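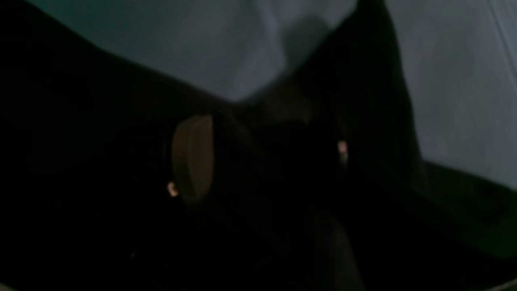
Three years ago I could not tell a coot from a moorhen, and I was not ashamed of it. Then I moved to Darnberg, to a flat ten minutes on foot from the gravel lake at Stekside, and in the first winter there was not much to do in the evenings except read and in the mornings except walk. So I walked. The lake is not beautiful in the way of a postcard. It has a pumping station, a fence with holes in it, and a path that is mud from October until the spring. But it has birds, and slowly I began to want to know what they were called.

The bird I want to write about today is the great crested grebe. I had seen them many times as small dark shapes that went under the water and came up in a place where I was not looking. In winter they are gray and white and rather plain, and I believed for a long time that the winter bird and the summer bird were two different species. It was Jacqueline Courtois, who leads the walks at the Hundville end of the lake, that corrected me. She was very kind about it. She said that she had once reported a floating boot as a diver.

In February the grebes begin to change. The feathers on the head grow into two dark tufts, and around the face comes a collar of orange and black. And then they dance. I had read about it, of course, but reading did not prepare me. Two birds swim toward each other with their necks low on the water, and when they meet they rise up and shake their heads, first one side, then the other, like two people who disagree politely. If all goes well they dive and bring up weeds in their bills, and they stand up in the water breast against breast. I have seen this last part only once. It lasted a few seconds and my fingers were so cold that I could not turn the focus wheel.

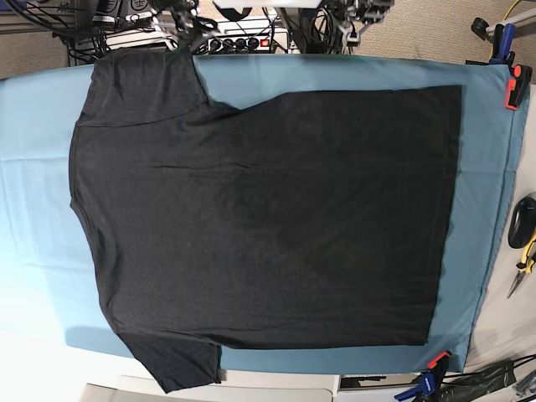 The nest is a disappointment after such a ceremony. It is a heap of wet plants, tied to some reeds, and it looks like something the wind has left there. When the parent leaves, it pulls weeds over the eggs, so that you can look directly at the nest and think it is empty. This spring there was one close to the old landing stage, on the Texier side, and I passed it for many days before I noticed that the heap had a neck.

The chicks have striped heads, black and white, and they ride on the back of the parent. You see the old bird swimming with its wings a little raised, and between the feathers a small zebra face looks out. The parents also give them feathers to eat — their own feathers, pulled from the breast. I have read that this protects the stomach from fish bones. I find it a strange first meal, but the chicks take it without complaint.

If you want to go and look, the best place is the second bench after the pumping station, early, when the sun is behind you. The bus to Hundville stops at the gate. Please keep dogs on the lead near the landing stage until the young ones are bigger, and do not go out on the boards to take a photo. A grebe that leaves in a hurry has no time to cover the eggs, and the crows on the fence are watching the same nest as you.

Next time I will try to write about the reed warbler, which I have heard every morning this week and have not yet seen.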